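Suture practice at home: how far apart do you place interrupted stitches?
Reading time: 3 minutes

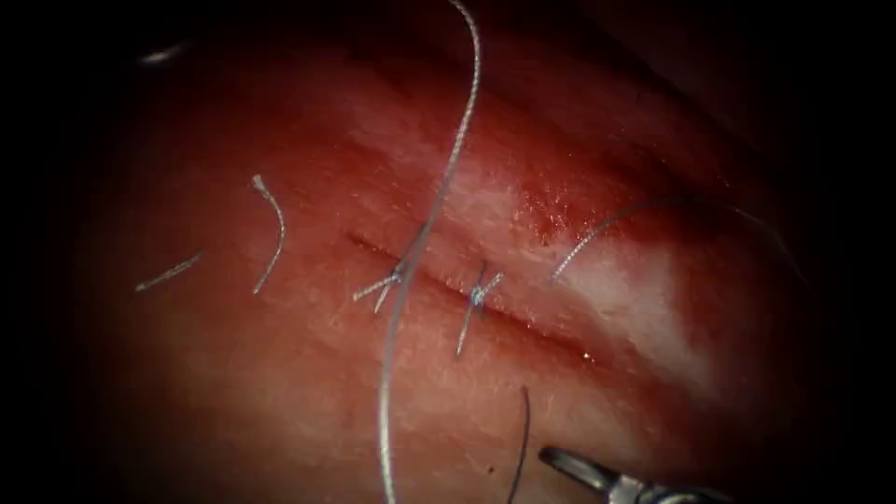
Two in, the rest of the cut still open.

brustunden_12
Hello all. I am in the second year of the veterinary nurse course in Kadley and I practice simple interrupted stitches in the evenings. My question is about spacing. I start at the left end and go to the right. Our handout says the distance between two stitches should be the same as the distance from the edge to the needle hole, but when I follow this I get so many stitches that the line looks crowded. So now I leave a clear gap. Is this too much? Also please tell me if the tails are too long, one of them on the second stitch hangs quite far down.

Droravby
For me the gap is too wide. Between your two stitches the slit is still a slit. If you pull gently on both sides I think it will open there. Put one more in the middle and look again.

kettleandthread
I don't agree with Droravby. Many people place the first stitches far apart on purpose and then fill in between, always halving the space. The edges line up better this way and you don't arrive at the end with one side longer than the other. Our teacher made us do it on every pad - I did 334 stitches in April and wrote them all in a notebook.

Droravby
Halving is fine, but then the first one goes in the center of the cut. Here both are on the left side. She or he is working from one end, and for that method the gap is too wide.

kettleandthread
OK, this is true. I read the post too fast.

brustunden_12
Thank you both. Yes, I work from the end, I did not know about halving. What about the knots? I try to keep them on the upper side so they don't sit on the cut.

mossgate9
Knots are on the correct place, both on the same side. I would look at the edges now. They are a little raised and rounded, and the upper one sits higher than the lower. Usually this means you take a deeper bite on one side. Go in straight, at 90 degrees, and come out at the same depth. About the tails: cut them all to one length, short but not so short that the knot can slip. I have old Zürcher scissors with a mark scratched on the blade and I measure with that.

brustunden_12
The scratch is a good idea, I will copy it. Tomorrow I try again with a center stitch first.

Droravby
Make two cuts next to each other, one from the end and one by halving, and post both. I still say you will need fewer stitches from the end.

kettleandthread
And I say the opposite :)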